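Subject: Re: [vedwood-foodhistory] Dating the Chacko receipt book

On the Vedwood list, a member wrote:

> I've been through the first 41 leaves of the Chacko manuscript and
> I'm stuck on the date. The hand looks early to me, but there's a
> gingerbread on leaf 8 that calls for baking soda. Could that page be
> a later addition? And has anyone met "a Plulier of flour" as
> a measure?

Oh, what a lovely find! I've been grinning over your scans all evening.

I'd say yes, a later hand. Look at the long s -- it's all through the puddings and then vanishes on leaf 8, and the ink colour changes too. Household books got passed down and filled up wherever there was a blank space, so a soda gingerbread sitting among the possets doesn't bother me a bit.

As for Plulier, my guess is it's a family name for a favourite cup or scoop. I've seen "Grandmother's blue basin" used just that way. Try the seed cake with some 200 grams of flour and see how the batter behaves (I'd love to hear!).

Things I'd try next, in this order:

1. Check the paper for watermarks. Hold each leaf up to a window and sketch whatever shows.

2. Compare the caudle with the 3 versions in the Clarnovari transcripts. They're in our files area, under Drinks, and the spicing varies a lot from one to the next.
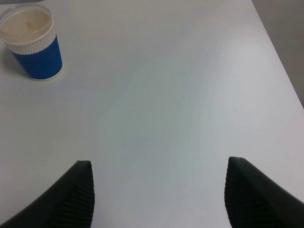

3. Make an index by ingredient before you go any further. It's slow work, but you'll spot the copied recipes much sooner.

Please keep posting the odd pages -- the smudged ones especially!

Cheers from a fellow pudding tragic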